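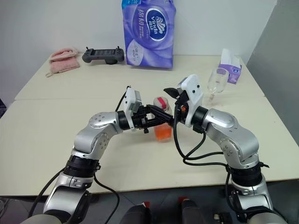 # Speaker notes: Two-arm bottle handling from demonstration

Presenter: Banafsheh Dehghan, for the Rollasano project group
Co-authors: Farzad Ahmadpour, Kianoush Ansari, Jamshid Hashemi
Session length: 34 minutes, questions included

## Opening (slide 1)

Leave the title slide up while people take their seats. Thank the chair, Esmaeil Shokri, and the workshop office.

State the subject in one sentence: the talk presents a method for teaching two arms to divide a tabletop task between them, using recorded demonstrations and no hand-written schedule.

Mention that the small bottle on the slide, with the orange liquid and the pink-and-red cap, is typical of the objects used in the study. Both grippers are close to it, one in front of the upper body and the other near the cap. The audience should keep this arrangement in mind, as the question of which arm should act first comes back on slide 4.

## Background (slides 2 and 3)

Earlier work in our group, under the name Grolelley, gave each arm its own policy and a fixed order of turns. It was dependable with one object. It became slow when a second object was added, and operators reported that the arms waited for each other when there was no need.

The present method, Ryu, uses a single policy for both arms. At each step it predicts a motion for the left arm, a motion for the right arm, and a value we call the yield score. The yield score tells the controller which arm should give way if the two planned paths come too near each other.

Pause after the definition. At the practice talk several listeners took the yield score for a measure of confidence. It is learned separately and should be explained separately.

## Data (slide 4)

- 560 demonstrations were recorded by trained operators.
- 493 were kept for training after review.
- The others were set aside, mostly for dropped objects or gaps in the joint record.

Review was done by two people working apart. Where they disagreed, Kianoush Ansari made the final decision. The written rules for review are in the appendix and may be shared on request.

Household items stay along the back of the table during recording. Point to the purple Vinda package, the towel and the wine glass on the opening slide if asked. The policy receives no labels for these items and must learn to leave them alone.

If asked about simulation: none was used for the results in this talk. Jamshid Hashemi is preparing a simulated version of the table, and it should be ready for internal use in August.

## Result (slide 5)

Evaluation used 100 trials with two bottles on the table. A trial passed only if both bottles were handled as instructed and the arms did not touch. Direct the audience to the table on the slide and do not read the rows aloud. The row that matters is the third one, where the order of the bottles was left open.

Two points should be made here.

First, the policy often starts with the bottle that is easier to reach, even when the demonstrations started with the other. We regard this as acceptable for the present task. It would not be acceptable where order matters, such as in assembly.

Second, most failed trials came from bottles lying on their side. An upright bottle can be approached from many directions. A lying bottle leaves fewer choices, and a slight error in the wrist angle may push it away before the fingers close.

Leave the next slide up for a full minute before speaking further. 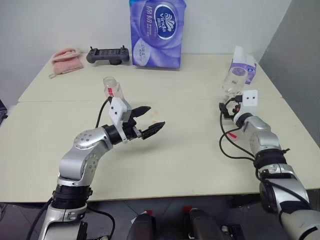

**DISCUSSION - SLIDE 6**

The left gripper is open, with an upright bottle behind it. The right gripper is closed around a bottle that lies on its side in front of the small tissue box. Use the slide to explain the two kinds of grasp side by side, and then return to the yield score.

In this layout the two arms have separate areas of the table to work in, so the score has little to decide. The harder layouts place both bottles near the seam, within reach of either arm. Farzad Ahmadpour has plots of the score for those layouts and will take questions on them.

Limits to be stated plainly:

- All trials used one table and one pair of arms.
- Clear bottles were harder for the vision model than bottles with a label.
- The method has not been tested with people reaching into the work area.

## Closing (slide 7)

Thank Irico for the loan of laboratory space. Give the group address for copies of the paper, and invite questions. If time is short, skip slide 7 and go directly to questions with slide 6 on the screen.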